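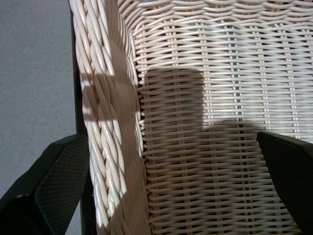

Department of Applied Automation, Brekmont Technical College

Fault Analysis in Handling Systems
Handout 6: Lifting a woven basket with two arms
Prepared by Ilham Kusuma. Laboratory supervisor: Farah Rondonuwu
For the class of 20th June

1. The fault

The task in this case is simple to say. The robot must take hold of a wicker basket at its rim, lift it from the table, and hold it still until the next command. In the November tests, this task was started 16 times. It stopped with a fault in several of the runs, and in one of them the basket fell from the height of the lift. There was no injury. The area was closed, as our rules demand, but a student had asked for permission to enter just before the fall. We treat the event as a safety matter for this reason, although a basket is light.

The fault message was the same in all the stopped runs: "664, grip not confirmed". Many students read this message as "the gripper is broken". Please be careful with this reading. The message says only that the controller did not receive the finger position which it expected inside the permitted time. It does not say why.

2. What the rim does to the grip

A rim of braided wicker has no flat face. The strands cross each other diagonally, and between them there are gaps. When a finger pad closes on such a surface, it touches the high points first. If the rim turns a little, the pad finds other high points, and the opening between the fingers becomes different while the commanded force remains the same.

In the log of the fallen basket we can follow this. The fingers closed and the position was accepted. During the lift the opening became smaller by 2 mm. The controller accepted this too, as the limit was set for smooth plastic boxes and was much too wide for a braided rim. Only when the fingers were nearly closed did message 664 appear, and by then the rim was already gone from the grip. So in that run the message arrived late, and in other runs it arrived when the grip was still good. One wrong limit gave us both kinds of error.

3. What the shadow does to the camera

The lamp in the laboratory stands high and to one side. When a hand of the robot comes between the lamp and the basket, its shadow falls on the weave. The border of the shadow can be sharper than any real border of the basket. The rim detector of Besoletti, which we used without any changes, looks for long lines with strong contrast. In some runs it chose the border of the shadow and put the grip point inside the basket, beside the real rim.

This error is not easy to find afterwards, for the shadow moves with the arm. If you stop the robot and bring the arm back to the start position, the shadow is also gone, and the detector shows the correct rim. The first report therefore wrote "vision is in order". It was checked in the wrong arm position.
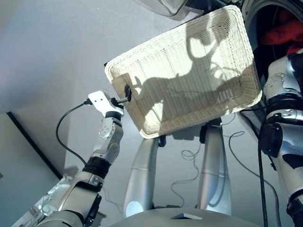
4. What the arms do to each other

In the first version of the program, one arm took the rim and the other arm waited at the side. The basket then hung from one end. It tilted, and its own weight turned the rim inside the fingers, with the result described in section 2.

In the second version both arms took the rim. This removed most of the tilt but it brought a new problem. The two arms were controlled by position, each one for itself. A small difference between their calibrations was enough for one to pull against the other. A stiff object would give a high force quickly and the arms would stop. Wicker bends, so the force grew slowly and stayed below the stop limit for a long time. When one side let go, the basket sprang toward the other side.

You should also consider the cables. A cable which hangs free in a loop at the wrist can pull on the end of the arm or catch on the object. We have no proof that it happened in these tests. It remains on the list of possible causes until it is excluded by a test.

5. Measures taken

The limit for change of finger opening is now set per object, and the lift stops at the first violation. It does not continue upward.

The rim is detected two times, with the arm in two different positions. If the grip points differ by more than 15 mm, no grip is started.

After a fault the arms keep their force and go down slowly. Before, they opened. This was in my opinion the most serious mistake in the old program, and it was copied from an older cell, the Ivanov line, where the parts were always above a conveyor.

No person enters the area while an object is held, also when the robot is standing still.

6. Work for the class

Take the log of the fallen basket from the course folder and mark the moment when the loss of grip could first be known. Compare it with the time of message 664. Then write a new text for this message, one sentence long, that a new operator can understand without the manual.

Groups who finish early may read the Trala note on force control with two arms, sections 2 and 3. Bring your marked log on paper. Farah Rondonuwu will collect it at the door of the laboratory.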